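4.2 Surface reflectance and the uniformity of overhead lighting

The second part of the study dealt with the effect of wall and ceiling finish on horizontal illuminance in small windowless rooms. Recommended practice for such rooms usually sets a target value at the working plane and a minimum ratio of lowest to average illuminance, but says little about how much of that light should arrive by reflection. In the three rooms surveyed at the Griltbridge site the reflected share differed widely, although the luminaires were of the same type and had been installed in the same month.

Rooms were modeled in Prakura, with the radiosity solver set to 15 bounces. Finishes were assigned from the Ronetti sample set. Each wall was treated as a perfect diffuser in the first pass, and a gloss term was added in the second. Furniture was left in place in both passes, as removing it raised the average at the working plane without improving agreement with the site readings. 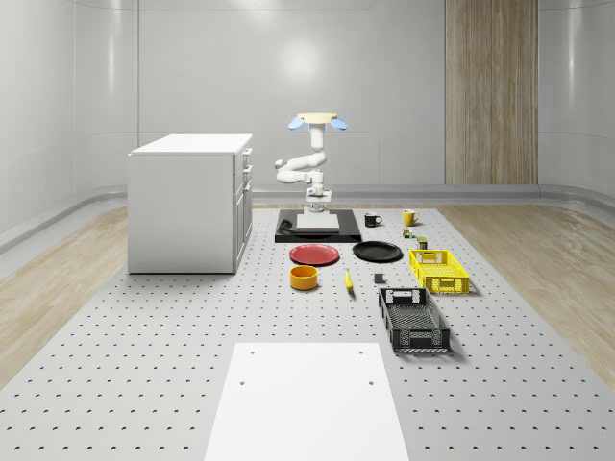 Average illuminance at the working plane was 579 lux in the reference case. Lowering wall reflectance while keeping the ceiling fixed reduced the average only slightly, but the minimum fell faster, and the loss was concentrated in a band along the walls. The reverse change - a darker ceiling over light walls - had a weaker effect on the minimum than expected. With a recessed luminaire the ceiling receives no direct light, and its contribution depends entirely on what the floor and furniture send back up.

Joints between wall panels were ignored in the first pass. Adding them as narrow dark strips changed no reading by more than the solver tolerance, and they were left out of the remaining runs. Curved transitions between wall and ceiling were kept. They add to the mesh size, but a sharp corner produces a visible dark line that does not occur in rooms built with a coved edge.

Gloss was a larger problem. The Stergiou correction, which we adopted for the second pass, scales the diffuse term down as the specular term rises so that total reflectance stays constant. For satin paint the correction is small. For glossy panels it moves a good part of the wall's output into a narrow range of angles, and an observer seated near the wall may see a reflected image of the luminaire even when the horizontal readings are acceptable. Uniformity ratios alone will not detect this, and we therefore report wall luminance from a seated eye position as well.
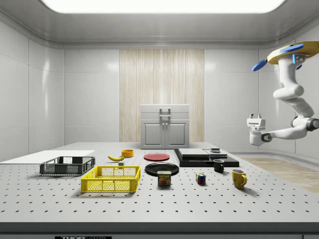 Figure 3. Room with glossy white wall panels, a rectangular ceiling light panel and a vertical pale wood panel on the back wall.

Wood finishes were assigned a single mean reflectance, with no allowance for grain. This is a simplification, but the area involved was small compared with the painted surfaces, and a trial run with a mapped texture gave the same averages. Solver time rose to around 80 minutes in that run. The effect of wood on the color of the reflected light is treated separately in Section 4.3, together with the choice of lamp spectrum.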